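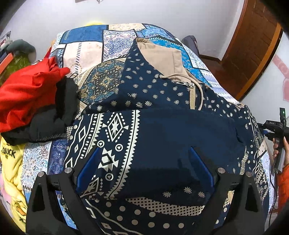

Folding clothes on the bed

A bed is the best folding table most homes have. Pull the quilt flat before you start, then put the whole load on one side and fold on the other.

Work by type. Do the hooded jackets first while you still have room, and leave socks for the end.

Hooded jackets
Close the zipper and lay the jacket face down. Tuck the cord ends inside the hood so they don't catch in a drawer. Fold the sleeves straight across the back, fold the hood down over them, then bring the hem up to the shoulders. A child's jacket should end up close to 14 inches wide. If it comes out wider, bring the sides in a little more.

Patterned tops
Fold with the print facing out. You can tell a navy top with a geometric print from a plain navy one without opening the stack.

Bright reds
Keep a new red item out of the mixed load for the first few washes. Wash it in cold water with black or dark clothes.

Drawstrings
If a cord pulls out in the wash, pin a safety pin to one end and work it back through the casing. Knot both ends when you're done.

Putting away
Carry one stack at a time. Efua Mensah wrote in to say she stands tops on edge in the drawer and fits 18 where she used to fit half that. Heavy fleece is better left flat on a shelf.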